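Picking Up Small Toys From the Floor: Tips From Our Two-Arm Tidying Study

Print this page | E-mail this page

The Home Tasks Group at Zuswood studies how a two-armed robot can learn to clear toy blocks from a floor. The method is learning from demonstration: an operator guides both arms through the task, and the system is trained on the recordings. The current set holds 1187 demonstrations. Several findings apply equally to households that tidy by hand.

Clear the outer blocks first. In trials where the arms began at the edges of the play area and worked inward, fewer blocks were pushed out of reach. Adults and children working together may follow the same order.

Separate blocks that touch before lifting them. Attempts on touching blocks failed more often than attempts on single blocks, and a short sideways push beforehand removed most of the difference.

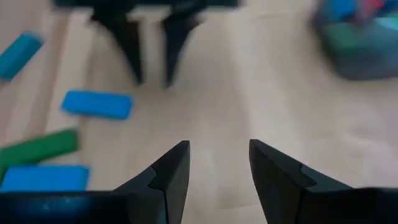 Assign each helper one side of the floor. Policies trained with a fixed division of the work had fewer collisions between arms than those trained without one. The gain was clear after 1000 demonstrations and changed little after 3000 in an earlier series conducted with Lozano.

Keep the container in one place until the floor is clear. Moving it during a session lengthened the task in every condition tested. A gap of 5 inches between the container and the nearest wall is sufficient for most rooms.

Results for soft toys are not yet available and will be added to this page in January.

Print this page | E-mail this page

Related items
Sorting Blocks by Color: Notes for Parents
Zukunstead Floor Care Guide
Skoremeo Storage Study: Summary of Methods
Caring for Pale Floors in Play Areas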